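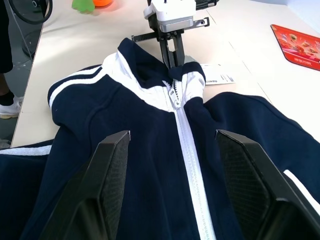

Fumiko Nagano replied that the left arm had dropped out again at fold step two, same fault as the night shift had logged, and asked whether anyone had looked at the wrist cable before swapping the finger pads a second time.

Ticket 3854
Cell: garment folding, two arms, Skarnenness
Status: closed, with one follow-up
Fault text: GRIP FORCE LOW, ARM L

Original report
Cell stops partway through the jacket routine. Shirts and towels run without trouble. With zip-up jackets the left arm closes on the front panel, starts to lift, then the controller reports low grip force and both arms hold where they are. Clearing the fault and restarting gets one more jacket through, sometimes two. Pads on the left gripper were changed for new ones from the Imai kit and the fault came back within the hour.

Log

08:40. Read the fault history off the controller. 837 cycles since the last service and every force fault is on the left arm. None on the right. Most are in the lift, a few in the close.

08:55. Power off, locked out. Checked pad screws on both grippers. Left ones were tight. One screw on the right was a quarter turn slack, nipped up. Wiped all pads with a dry lint-free cloth. Please do not use the blue spray on these, it leaves a film and the fabric slides.

09:20. Power on, ran the empty close test with nothing between the fingers. Left arm force reading should settle at 400 on this controller. It settled at 400 with the wrist straight. Turned the wrist through its full range by jog and the reading fell away near the end of travel, then came back when the wrist was turned back. Did it four times, same each time.

09:35. That explains why shirts are fine. The shirt routine never takes the left wrist that far round. The jacket routine does, because the arm has to come in beside the zip and then roll outwards to carry the panel over.

09:50. Opened the wrist cover. Cable tie on the force sensor lead had been fitted on the wrong side of the guide, so the lead was being pulled at the connector at full rotation. Connector was not fully home. Fumiko's question was the right one and we should have started there.

10:15. Cut the tie, rerouted the lead inside the guide, left a finger's width of slack at the connector and fitted a new tie. Checked the lead for damage. Outer sleeve slightly rubbed in one place, no wires showing. Cover back on.

10:30. Repeated the jog test. Reading held through the full range in both directions.

10:45. Zeroed the force sensor from the Hemik service menu (Gripper, Left, Zero). The passcode on the old sheet no longer works. It is now 1923 and the sheet inside the cabinet door has been corrected.

11:10. Ran the jacket routine at half speed, then at full speed. No force faults. Left it running through to the break and checked again at 12:05, history still clear.

Comment from Fumiko Nagano, 12:40
Fine by me to close. Was the zip offset touched during any of this? The night shift had been moving it to get round the fault.

Reply, 13:05
Yes, it had been shifted outwards. Put it back to the value in the Trerkivico recipe file and saved it. If the fingers start catching the zip, raise a new ticket and leave the offset alone, otherwise the next person has two problems to sort out.

Follow-up
Replace the left force sensor lead at the March service. One spare is in the bottom drawer of the cabinet, bagged and labelled. Check the tie on the right arm at the same time, as both were fitted on the same day.

Parts used: one cable tie. The two sets of pads taken off earlier are still good and have gone back in the kit box.

Last updated: 13:20

We use cookies to keep you signed in to the service desk. Accept | Settings

Contact the service desk | © Hemik | Back to top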